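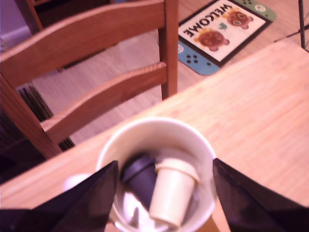

October 8, 2024

Open day at Jilside, writing this up before I lose the scraps of paper. Got there just after the doors opened and it was already noisy (good noisy!), with a queue for the tea and another for the big Okitis arm at the front. I skipped both and went to find the Ilie table, as that was the one I'd promised to report back on.

The demo was the cup job. Paper cup on the table, small things inside it, gripper has to deal with the lot. It sounds like nothing until you think about what a paper cup does when you squeeze it, and ours at home base have had a hard life, as you all know. Their rule for visitors was 9 goes each and then let somebody else in, which I thought was fair, and I used every one of mine. Two of them I'd call clean. The rest I'd call educational!

Things I asked while I was hogging the controls:

Grip force. They set it per object and don't bother with anything clever for the cup. Start low, creep up, stop when it lifts. I said we'd been starting high and backing off, and got a very polite look.

Finger surface. Plain on the demo day, but they've tried a soft sleeve and went off it as it picked up fluff. Worth knowing before we order any.

Small cups inside the big cup. My question, really, after the June mess. They go in from above and don't try to tip anything out unless the lift has failed twice. I want to try that order on ours.

Logging. Curex software, same as us, but they tag every go by hand straight afterwards. They had 316 tagged goes from the run-up to the open day and could pull up all the bad ones in a few seconds. I was properly jealous. Our tags are a disgrace, mine included.

Had a longer chat near the end about lighting. They reckon a change in the light through the day upsets things more than moving the table does, and they re-check every morning. We've never done that. Could explain the odd afternoons, or could be a red herring, but it's a cheap thing to try.

Stayed about 2 hours, missed the talk on belts (sorry, I know someone wanted notes) and caught the bus back with a bag of leaflets. They're on the shelf by the kettle.

To do: low-start grip on the paper cups, 13 goes, same person all the way through. Tag them as we go. Ask Jilside if they'd send over their tag list. Light check first thing tomorrow, and I'll do that one.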